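Progress report to the Vastance program office
Project Kurek: teaching kitchen tasks by remote control
Period ending in January

We have had a really good stretch! When we last wrote, our operators could steer the simulated arm through the Drodo kitchen, but most attempts took several tries and the recordings were too jerky to train on. We now have 144 demonstrations we're happy to keep, spread over 13 kitchen tasks, and the newer ones are noticeably smoother.

Most of the effort went into mugs and cabinet doors. Both look simple until you try them with a hand controller. A door swings on an arc, and the operator has to bend the whole arm around it while keeping an eye on whatever is on the shelf. Mugs are fussy in a different way (the handle can point anywhere, and you have to decide early which side to come in from).

Two views from the simulated kitchen, one close to a mug on the counter and one of the arm by the open cabinet: 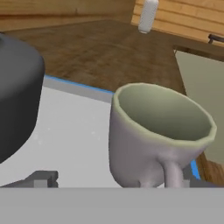
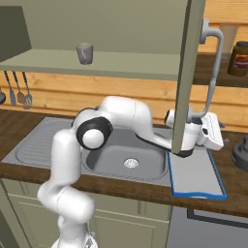 The biggest help was slowing the controller down near objects. Zeltico supplied the new hand controllers, and we spent a week tuning them so that a large hand movement becomes a small gripper movement once you're close. Operators loved it right away. We trained six people this period, two of them with no robot experience at all, and those two were recording usable demonstrations by their second afternoon.

Some things are still rough. Judging depth from the gripper view is hard, and we threw out a fair number of mug attempts for that reason. Door recordings also vary a lot between operators, and we haven't settled whether to even them out or let the model learn from the mix. I lean toward the mix, but want to test it properly.

Next period we'll train the first policy on the door tasks alone, then add the mugs. The storage budget is on track, and we are not asking for any change to the equipment line.

3 comments | 6 shares
Contact the Kurek project team | © Kurek | Back to top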